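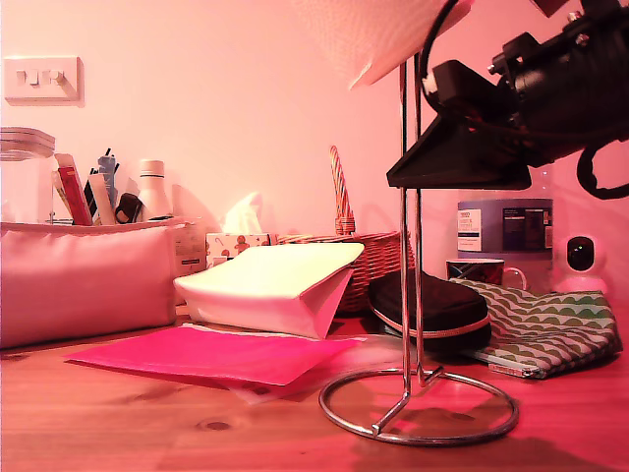

About Skilteck

Skilteck makes a tabletop robot arm kit and the software that goes with it. We also rent kits by the month and run a setup service for labs, colleges and small companies that want an arm working on their own tables, among their own things.

The company was started by Shahzad Khokhar and Noémie Fraser. Shahzad had spent years repairing packing machines and wanted to build something smaller. Noémie wrote control software for a firm that closed its robotics side, and she took the unfinished part of that work with her, with permission. Their first arm was built in Shahzad's garage and could lift a stapler on a good day.

What we sell

The Panthorpe kit is our main product. It comes with one arm, a two-fingered gripper, a table clamp, a power supply and the cables. The arm arrives assembled. The gripper is packed separately and goes on with four screws. Most customers have it moving the same afternoon, though we ask people to read the safety sheet first and to keep the stop button within reach.

Jafri is the software. It records what the arm does, plays it back, and lets you sort and label your recordings. It runs on an ordinary desktop computer. A license comes with every kit and does not expire. Updates are free for the first year and optional after that — an older version will keep working if you prefer to leave it alone.

Setup service

For customers who would like help, we send one person for a day. They mount the arm, set its limits, and work through the first tasks with your staff. We use whatever is already on the table. Paper, soft pouches and glossy plastic are harder to handle than test blocks, and we would like you to find that out while we are still in the building. 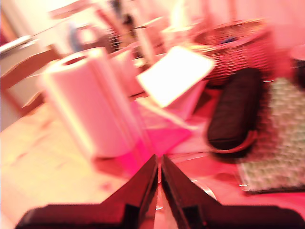
Two-fingered gripper over a tabletop, with a paper towel roll at left and a black zippered case at right.

Colored or uneven light is a common question. The arm itself does not care, but software that relies on a camera may. During setup we can record under the lighting you normally use and go over the results with you.

Renting

Rentals start at one month. You get the same kit we sell, checked and cleaned, with 50 hours of phone support included. If you decide to buy, the first month's rent comes off the price. Returned kits are tested for 30 hours before they go out again.

Where we are now

We have 1000 kits in use, most of them in teaching labs. The workshop moved to Prirkus Yard last June, which gave us room for a proper test bench and a loading door. Parts for older kits are kept in stock, and 70 of the most requested ones can be ordered straight from our parts list.

We do not make large industrial arms, and the Panthorpe should not be used for heavy lifting or around food. If you need either of those, write to us anyway and we will tell you what kind of supplier to look for.

Contact

Sales and rental questions go to Noémie Fraser. Repairs and parts go to Shahzad Khokhar. Please have your kit's serial number ready — it is on the underside of the base.

Page last updated 19/03/2022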